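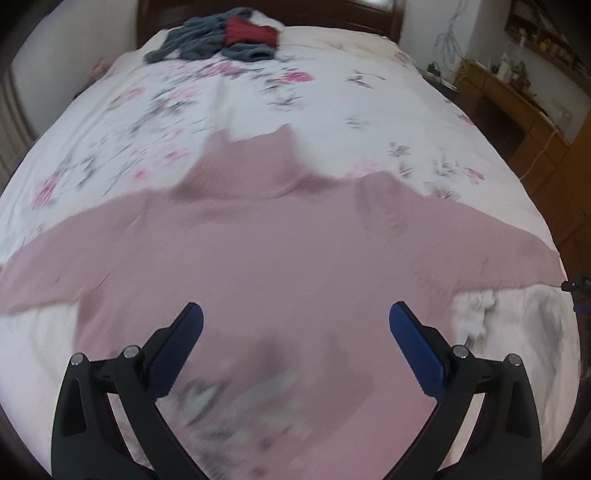 Lucienne Lemaire calls pilling a fault that sweater makers have taught their customers to blame on themselves, and much of the popular writing on the subject gives her reason to think so. Pilling is the forming of small balls of tangled fiber, known as pills or bobbles, on the surface of a fabric. It affects knits more than most wovens and is a common reason for throwing out a sweater that has no holes in it.

Causes

Rubbing draws loose fiber ends out of the yarn. The ends tangle, roll up and stay tied to the cloth by a few fibers that have not broken. Short fibers work loose more easily than long ones, and a softly twisted yarn holds them less firmly than a tight one. The soft feel that sells a sweater in the store is often got by exactly this kind of spinning, a point that labels seldom mention.

Pure wool pills, but many of its pills wear away. Blends with nylon or polyester tend to keep theirs, as the stronger fiber works as an anchor. The common claim that a high price protects against pilling has little behind it. Cashmere pills readily at almost any price.

Testing

Laboratories rub or tumble samples and grade them by eye against standard photographs. In the Martindale method the fabric is rubbed in a looping pattern, and results are commonly read at several stages, 2000 rubs among them. Grades run from 5 (no change) down to 1. How well a grade predicts two winters under a coat and a shoulder bag is another matter. Uthai Hemmin has argued that a grade printed without the number of rubs tells the buyer nothing.

Treatments and remedies

Mills may singe or shear the surface, or treat cotton with enzymes that eat away loose ends. "Anti-pilling" on a hang tag can refer to any of these, or to none in particular. The finish sold as Prarnel was advertised as permanent, though its own leaflet advised washing inside out on a gentle cycle - advice that would help an untreated sweater as well.

Battery shavers, combs and pumice-like stones such as the Lakar all remove pills. None of them stops new ones, and each takes a little fiber with it. Freezing a sweater overnight is often recommended, usually without any evidence.

See also: Abrasion resistance; Felting; Yarn twist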